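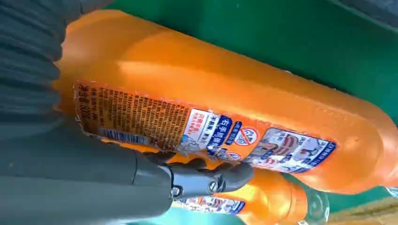

Figure 3.1 Two orange bottles on a green surface. The small print, the barcode and the warning symbol are all on the upper bottle's labels.

Chapter 3
Reading the Back of the Bottle

Most of us meet a household product from the front. The front is where the colour is, and the large cheerful lettering, and the pictures. The back is where the facts are kept, in type small enough to discourage visitors.

This chapter is concerned with the back. By the end of it you should be able to pick up any bottle from the cupboard under the sink and find four things on it without swearing: what is in it, how much of it there is, what it must never be used on, and who to ring when somebody has used it on exactly that. You will also be asked to sort a cupboard of your own, so it may be worth having a quiet look in there before your classmates do.

Labels divide their work. Look again at Figure 3.1. The rows of tiny Chinese characters on the pale orange panel are the product information, and you can tell as much without reading a word of Chinese, by size and crowding alone. The blue, white and orange label next door has been given room to breathe. A barcode speaks only to the till. The red and white circle with a slash through it is addressed to everybody, including people in a hurry, and it is the one part of a label that most people believe they have read.

Setsuko Oda, who taught household management for longer than she cared to say, used to hand each new class a bottle and allow them a minute with it. She then took it away and asked what it was for. Her students could nearly always tell her the colour. One September a boy described the smell at some length, having unscrewed the cap, and was sent to wash his hands. We shall come to caps in Section 3.4.

The case study that runs through this chapter is the cleaning cupboard at Ogura, a small guest house run by Kumiko Ishida and Jana Rothe. Their stock list gives every bottle a shelf number and a code. Item 1227 is a floor cleaner called Mesia. Item 2401 is a fabric cleaner called Welel, which lived on the shelf beside it and came in a bottle of the same shape. You may already be able to guess what happened to the dining room curtains. Ishida's own account is given in Section 3.2, and Rothe's, which differs from it, follows directly after.

Words to know
Net content: the amount of product in the container, leaving out the container.
Back label: the panel carrying instructions and product information.
Prohibition sign: a circle with a diagonal slash over a symbol — whatever is under the slash, don't.

Before you read on
Choose one bottle at home and find its net content. Write down how long you spent looking, and keep the figure for Exercise 2.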